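Open day at the Marville ground

I have been to plenty of cricket matches and never once seen how a bat gets made or a pitch gets rolled, so when the Marville club opened its gates for a morning in February I was in the parking lot before nine with a thermos and far too many questions.

They split us up at the pavilion. My group went first to the nets with Fuseini Baidoo, who coaches the under-15s and bowls a leg break that I still can't explain. He let anyone who wanted to face an over. I wanted to! I lasted 4 balls. The first three I missed by a distance, and the fourth took my off stump while I was still admiring the flight. A girl of maybe eleven went in after me and drove him straight back past his ankles, and the whole line clapped.

Next was the bat workshop behind the scoreboard, run by D'Amico, a small firm that rents two rooms there. Clefts of willow were stacked up one wall, and the smell is wonderful — sweet and a bit dusty. We watched a handle being fitted and then got to knock in a new bat with a mallet. It takes hours to do it right, and we each got a couple of minutes. My bat (I already think of it as mine) is stamped 3524, so if you end up buying it, the top left corner is my work.

Then out to the square, which I'd been looking forward to most. Nest Hughes has looked after it for nine seasons and talks about clay the way other people talk about wine. She pushed a key into the surface at one end and then the other so we could hear the difference, and I could, just. The old roller needs two people to steer it. She told us about a club game here where the visitors needed 300 to win, got to 296 with the last pair in, and lost to one that kept low on her pitch. She still feels bad about it, though she was grinning.

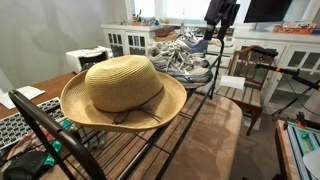
Dillirier

Lunch was curry and flatbread from a tent on the far side, and I ate mine on the grass bank with a father and son who had driven in from Clorkodov. They follow every tour on the radio and we argued happily about whether a team should ever enforce the follow-on. (I say yes, always, and let the bowlers complain.)

The afternoon was a short exhibition game, ten overs a side, players against members. The members lost badly, but there was a running catch at deep midwicket that had people on their feet, and the scorers let a few of us sit in the box and fill in an over by hand. I got a leg bye wrong and had to be corrected.

If they do it again next year, wear shoes you can bat in and get to the workshop early, as the line was out the door by eleven. Entry was free and the curry was worth twice what I paid.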